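Sideloading an App After It Leaves the Store

These steps install a package file on an Android phone from a desktop computer. They were checked with the Vanent file manager, build 958.

Turn on Developer options, then USB debugging.

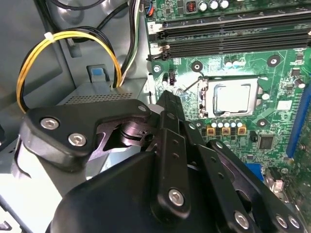 Connect the cable and accept the prompt on the phone. Run "adb devices" – one serial number should be listed.

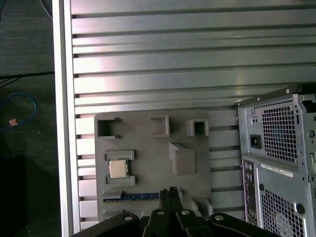

Keep a copy of every package file you install. The store may drop the listing later. A second drive in a desktop tower like the gray one at the right is enough.
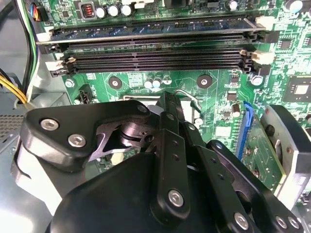 An emulator is useful for testing the package first. It needs spare memory on the host. With one module fitted and three slots empty, as on this board, give the emulator a small share and close the browser.

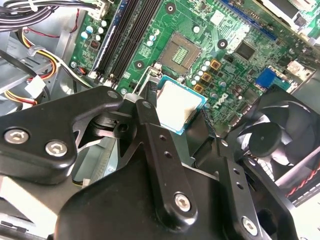

Run "adb install" followed by the file name. Wait for "Success", then turn USB debugging off.

Comments (2)

Kerr: Fails on Android 8, fine on 10.

Ivone Portela: Use a different cable. Mine only charged.

Contact | © Nositz | Back to top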